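Storing knitwear between seasons

Moth damage and stretched shoulders account for most of the knitwear that gets thrown out early. Both are storage faults. The notes below cover wool, cotton and mixed-fibre knits of ordinary weight. Heavy felted coats and anything with a glued lining need different treatment and are left out.

Before storage

Wash or dry-clean everything, including items worn only once. Moth larvae feed on the fibre, but they do best where there is sweat, skin oil or food on it. Check cuffs, underarms and the inside of the neckband under a strong lamp. Treat marks before the wash.

Dry flat, out of direct sun, on a towel or mesh rack. Turn the garment over once the top side feels dry. Ribbed hems hold water longer than the body, so test them last. A knit that goes into a sealed box slightly damp will smell by February and may grow mildew.

Repairs come next. Loose buttons should be resewn with a short thread shank, two to three millimetres, so that the placket can close without puckering. Long button bands pull out of line more readily than short ones. Pin them straight while the garment dries, with rustproof pins, and fasten the buttons before folding. 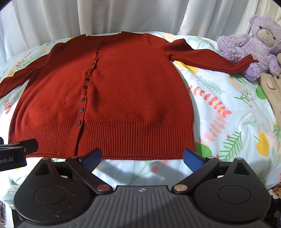 Red knitted cardigan, front side up

Folding

Knitwear is folded, never hung. On a hanger the weight of the garment is carried by a few rows of stitches at each shoulder, and fine-gauge knits lengthen within weeks.

1. Lay the garment face down on a clean, smooth surface.
2. Fold one side in by a quarter of the width, then lay the sleeve straight down towards the hem.
3. Repeat with the other side.
4. Fold the hem up to the middle, then fold once more to the neck.

Put a sheet of acid-free tissue inside each fold for pale or fine knits. Ordinary tissue yellows in time and can mark white wool. Change the fold lines if the garment is stored for more than one season.

Deep reds and navies may shed a little colour on to whatever they touch. Rub an inside seam with a damp white cloth. If colour comes off, wrap the garment separately. 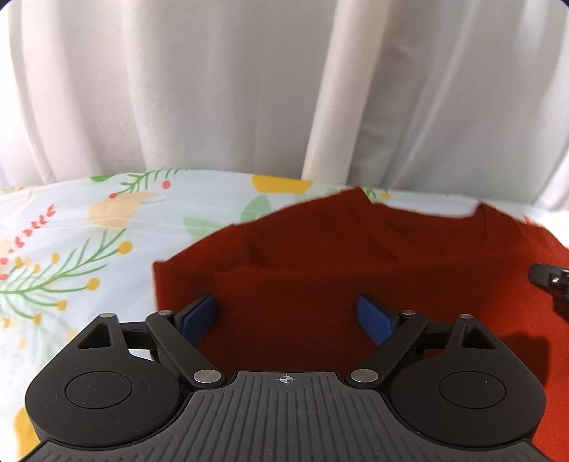 Photo: Olmedo

Boxes and bags

Cotton bags breathe but do not keep moths out unless the weave is tight and the closure is sound. Rigid plastic boxes with a gasket do keep them out – provided the contents are fully dry. The Trikum box holds 54 litres and takes a winter's knits for two adults if the heaviest pieces go at the bottom. The Fondow zipped bag is cheaper, but its zip leaves a small gap at each end that should be closed with tape.

Vacuum bags are acceptable for cotton and acrylic. Wool kept compressed for months loses loft and does not always recover it.

Cedar blocks have a weak effect that fades as the oil dries out. Sand them lightly twice a year. Lavender only scents the box. Pheromone traps catch male moths and show whether there is a problem, but will not cure one.

If moths are found, seal each item in a plastic bag and freeze it at minus 18 °C for 2 weeks. Let it return to room temperature before opening the bag. Vacuum the cupboard, including the shelf joints and the skirting behind it, and empty the cylinder outdoors.

Contact Burnau Household Notes | Copyright Burnau | Back to top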